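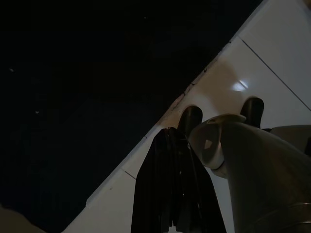 Mahlet Tsegaye has worked housekeeping at the Luston for 18 years, and when I asked her what she thought of the robots she handed me a bathrobe and told me to hang it up. So I did. It took me maybe a second. "Okay," she said, "now tell me how you did it."

I couldn't! I mumbled something about finding the loop. She laughed at me, took the robe back and went off to check the minibar.

I spent two nights at the Luston in March, mostly on my feet and mostly in the way. It's a 247-room hotel, a little faded, with very good pancakes, and it has been trying out a pair of machines on the housekeeping floors. Everyone calls them Matei, both of them, after the product name on the paperwork. They handle the fetching and hanging end of the job: used towels off the hooks, fresh ones up, dirty linen down to the cart. People still make the beds, clean the bathrooms and do the final look-around before a room goes back on the list.

I'd pictured something fast (too many movies). A Matei going for a towel is slow, slow enough that I caught myself leaning forward as if that would help. Dark cloth is harder for it than light cloth, one of the technicians told me, and bathrooms are harder than bedrooms, what with all that shiny tile throwing light around. When it can't get a grip it backs up and tries again, and after a few tries it pings somebody's phone.

That ping is the thing people really wanted to talk to me about. Before the trial, an attendant had her rooms and her cart and her own order for doing things. Mahlet always started at the far end of the hall and worked back toward the elevator. Now the Irard software decides which room comes next, and it decides partly by where the machines are. "I used to know my whole day by nine o'clock," she told me. "Now I know my next room."

On the other hand, her shoulder. She had surgery on it years ago, and hauling wet towels was the part of the shift that sent her home with an ice pack. She hasn't used the ice pack much lately. She said this a bit grudgingly, like someone admitting the in-laws can cook.

Nobody on the staff of 20 has been let go, and the manager showed me the letter that says so, good through the end of the trial. What comes after that, the letter doesn't say. Two of the younger attendants have moved over to what the schedule calls robot support, which pays a little more and involves plenty of walking toward pings. One of them loves it. The other misses having the radio on in a room by herself, and she's asked to switch back.

A sister hotel in Penach gets its own machines next, and Mahlet has been asked to go train the crew there. She said yes, on the condition that she gets to pick which end of the hall they start from.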